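Matěj Hudec edits television for a living and rewatches it for pleasure, in that order. He has cut 46 hours of broadcast drama, most of it for the production company Fillberg, and he keeps a spreadsheet of everything he has seen more than twice. When we spoke, the top row was Ornach, a police procedural set in a Highland harbor town that ended after four seasons.

"I have the run length of each scene in a column," he said. "Season one averages 412 seconds between changes of location. That is very slow. A current show would not be allowed to do it."

He started the spreadsheet in April, after a job that left him unable to follow new material in the evenings. His account of this is procedural. A new series requires the viewer to learn names, geography and a tone, and he puts the cost of that at two full episodes. A repeat requires none of it.

"With a repeat, the attention goes somewhere else," Hudec said. "You look at the sound. You notice that Morrison, the sergeant, is never given a line over a door closing. Somebody decided that." 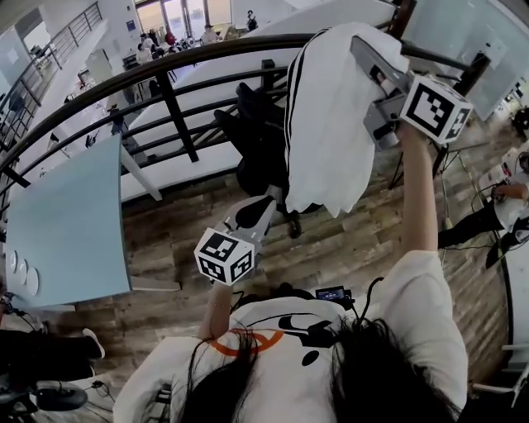

He is less interested in plot on a second viewing and sees no loss in that. The murder in the second season of Ornach is solved by a ferry timetable, and he regards the solution as weak. He has watched it five times. What holds him is the interview room, which was lit from one side for the whole run and never shown from the door.

Ewan MacLeish, who wrote nine of the episodes, takes a different view. He joined the call for the last part of the conversation and objected to the word "comfort," which I had used.

"We wrote it to be watched once a week with a gap," MacLeish said. "The gap was part of the design. If you run six in a row, the recaps become noise and the cliffhangers stop working."

Hudec agreed about the recaps. He skips them - each one is 60 seconds, and he has the time codes.

They also disagreed about Skitalach, the spin-off that lasted a single season. MacLeish considers it the better written of the two. Hudec has seen it once and does not plan to return. The cutting is faster and the music runs under most of the dialogue, so in his view there is little left to find.

"It tells you everything the first time," he said. "I have no column for that."

MacLeish asked whether the spreadsheet could be sent to him. Hudec said it had 4000 rows and that he would need to clean up the headings first.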